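June, Friday
By the Kandorbridge rain log
2 min read

Up at 5:40. Gauge read at six, as usual. Nothing in the tube for the ninth day, so the month stands where it did last week. The float in the garden tank was at 171 liters, down from 196 on Monday. That is more than I have drawn off with the can. Either the tap is weeping again or evaporation is worse than I allow for. I put a saucer under the tap and will look tonight.

Spent the morning on the Silau pump. It starts, runs up to speed and then loses prime after a few minutes. I had blamed the foot valve, but the valve holds when I fill the suction line by hand and leave it standing. That leaves the joints. The union nearest the pump had been put together with the old tape still in the threads. Cleaned it with a wire brush, four turns of new tape, hand tight plus a half turn. Ran it for 2 hours on the short hose. Held prime the whole time. Delivery was about 150 liters in the first ten minutes, then I stopped measuring because the barrel was full.

Stopped for lunch at noon. Bread, cold potatoes, the last of the pickles.

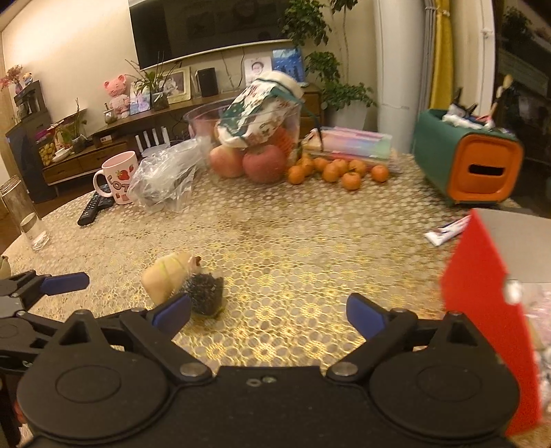 The lace-patterned tablecloth, June.

Afternoon too warm for digging. Went through the Mac Carthaigh catalog and priced a second tank. The slimline version would fit between the shed and the fence, but the outlet is on the wrong end and I would need an elbow and another length of pipe. The round one is cheaper and holds more. It would also block the shed door by a hand's width. I measured the gap twice and got the same answer both times.

Walked over to Barker for pipe clips at four. They had the stainless ones, not the size I wanted. Bought the next size up, which will close down far enough if I cut the tail. Also a roll of tape and a washer for the tap.

Beans are flowering at the bottom and doing nothing at the top. Gave the east row a full can and the west row none, to see whether there is any difference by next week. Soil in the west row was dry to the second knuckle.

Saucer at eight: wet, a thin film across the bottom. So the tap does weep - slowly, and not enough to account for the whole drop. Fitted the new washer and emptied the saucer. Will read the float again at six.

Contact | Copyright Kandorbridge rain log | Back to top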